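发件人：老街坊手作邮件组成员
主题：Re: 冬天的玻璃球和旧装饰，大家都怎么收？

各位邻居、各位手作同好，晚上好！

拖了好几天才坐下来回这封信，先跟发问的朋友说声抱歉。十月一到，我家就进入翻箱倒柜的季节，白天忙着晒被子、腌萝卜，晚上泡了茶坐到电脑前，常常茶没喝完人就先打瞌睡了。今天精神好，就多写几句，大家别嫌我啰嗦。

先把原来的信引在下面，免得新来的朋友摸不着头脑：

> 大家好，我是今年春天才加入邮件组的。想请教一下圣诞装饰的收纳。
> 我从婆婆那里接手了两大箱挂球，有玻璃的，有塑料的，还有一些外面粘了
> 闪粉的。去年过完节我图省事，全部用报纸一裹就塞进阁楼，结果今年打开，
> 闪粉掉了一箱底，有几只玻璃的还碎了。报纸的油墨也印到了浅色的球上。
> 请问各位平时用什么包？阁楼到底能不能放？另外掉了闪粉的球还有没有救？
> 先谢谢大家！

读到油墨那一句我真是心疼，我自己也吃过一模一样的亏。那是我们刚搬到Bulidbridge的头一年，我把母亲留下的一只珍珠白的玻璃球用报纸包了，第二年拿出来，上面清清楚楚印着半个菜价表，怎么擦都擦不干净。后来我还是照样挂它，挂在树背后靠墙的那一面，看久了倒也有感情了。

所以第一件事，报纸不要直接贴着球。我现在用无酸的薄棉纸，Nollau那家纸品店一包40张，我一次买两包，80张够用好几个冬天。每只球先松松地裹一层，纸角塞在挂环底下，再放进格子盒里。裹的时候千万别拧紧，玻璃球的壁薄得很，拧出来的那一点劲儿就够它裂的。塑料的不怕碎，倒是怕压，压久了会瘪进去一块。

闪粉的球要另外说。我最喜欢的就是亮面和闪粉相间的那种，红配金，老气是老气了点，可是灯一亮起来真好看呀！
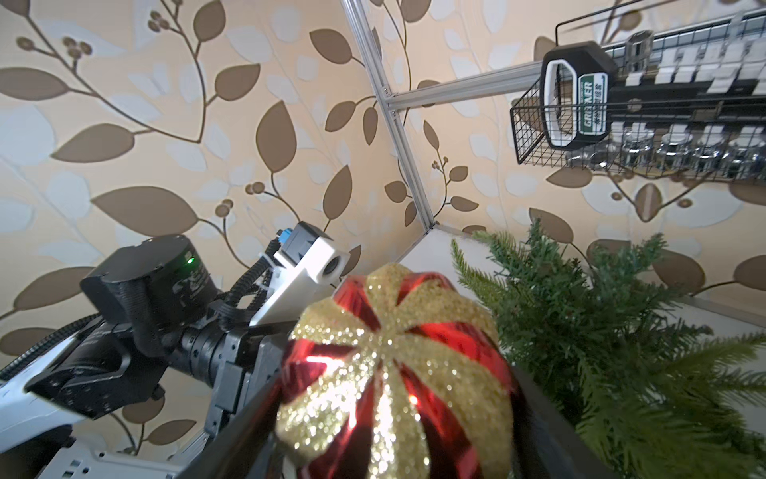
红色亮面与金色闪粉相间的圆球

这类球最忌讳互相蹭。亮面那几道怕刮，闪粉那几道又像砂纸一样，两只挨着放一个冬天，谁也讨不了好。我的办法是一只一格，实在没有格子，就用旧袜子，洗干净的旧棉袜，一只袜子装一只球，袜口打个松松的结。我先生头一回看见抽屉里鼓鼓囊囊一排袜子，还以为我给谁准备了礼物，空欢喜一场。

再说阁楼。能不放就不放吧。我在阁楼搁过一支温度计，夏天下午它爬到过40度，那样的热度，胶是要发软的，闪粉掉一箱底多半就是这么来的。地下室也不见得好，潮气重，金属挂环容易生锈，锈水再流到球面上，又是一道印子。我后来把所有的盒子都搬到卧室衣柜的顶层，温温吞吞的，人待着舒服的地方，它们也就舒服。要是您家里实在只有阁楼可用，那就挑靠北的一角，箱子底下垫块木板，外面再罩一条旧床单。

箱子我用过好几种。早些年贪便宜买过软塌塌的布箱，叠两层就歪了。现在用的是Prantl出的硬纸箱，隔板可以抽出来重新拼，大球小球都放得下。箱盖上我会贴一张纸条，写清楚里面是什么、哪几只缺了挂环。这张纸条看着多余，可是隔了一年再打开，谁还记得呀。

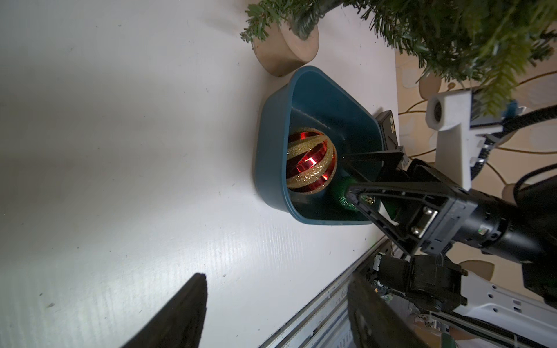
至于掉了闪粉的球还有没有救，我的经验是有救，就是要有耐心。先用一支干的软毛刷把浮着的碎屑扫掉，画水彩的大号笔就很好使。然后在秃的地方薄薄地涂一层白胶，涂一小块撒一小块，别贪心，一次涂满了会往下淌。撒完倒扣在纸上轻轻弹几下，多余的闪粉收回瓶子里还能接着用。晾足一夜再碰它。颜色配不上也不要紧，旧的金色总是比新的暗一些，我会掺一点点铜色进去，离远两步就看不出来了。

玻璃碎了的那几只，我就不劝您粘了，粘好了也总有尖角，家里有孩子或者猫更要当心。不过挂环和顶上的小金属帽可以留下来，别的球掉了帽子正好配上。我攒了一小铁盒，里面最老的一只帽子还是外婆那时候的，花边都磨平了，今年总算给它找到了新主人。

还有一件小事顺便说说。往年拆树的时候，我们家总是一窝蜂地上，一个人摘一个人接，摘下来的球滚得沙发上到处都是。现在我规定先摘玻璃的，全部包好收好，再摘别的。慢是慢一些，一个晚上收不完就分两个晚上，中间煮一锅红豆汤，大家也没什么怨言。

另外想问问组里：有没有人知道哪里还能买到那种老式的弹簧挂环？Pitness镇上的杂货铺从前有，19毫米高的那种，今年我去问，说早就不进货了。我手头还有几只大球等着用，细一点粗一点都行，哪位家里有多的，我拿自己做的柚子酱来换。

啰啰嗦嗦写了这么多，茶又凉了。祝接手两大箱宝贝的朋友今年收拾得顺顺利利，有什么没说明白的尽管再来信，我一般晚上九点以后都在。

天凉了，大家记得加衣服。

住在Bulidbridge坡上的老邻居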